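I picked "moving to a new city" for my project mostly because I'd just done it myself. My family came to Nondberg from Riihimäki, and I figured that all the griping I'd done at dinner could finally earn me a grade!

So I compared rent for the same size apartment in 2 neighborhoods. Dulteo (the old part, near the tram) came out at 1369 a month, and Grarnitz, out past the river, at 1439. I really expected the opposite. Grarnitz is farther from everything, but the buildings are newer and most of them include heat, so I guess you pay for that. 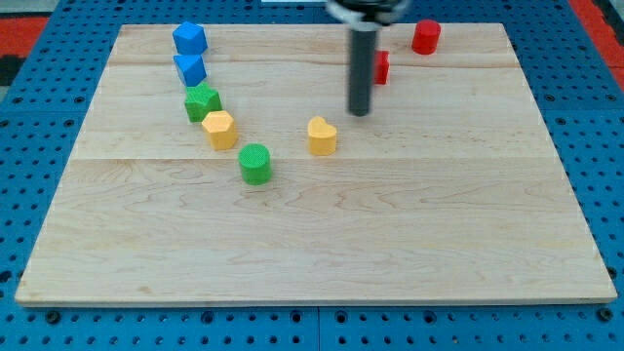 *Fig. 1. Small colored blocks on a light wooden board.*

The other half of my report is the stuff I wish we'd known before we packed. Register your address first, then do the bank, then the phone – we did it backward and had to go to the same office two times. Also, school sign-up for September closes way earlier than you'd think (my brother almost missed it).

If I had more time I'd ask other newcomers what their first month was like. My rent numbers are only from online listings, and I still need to add the links.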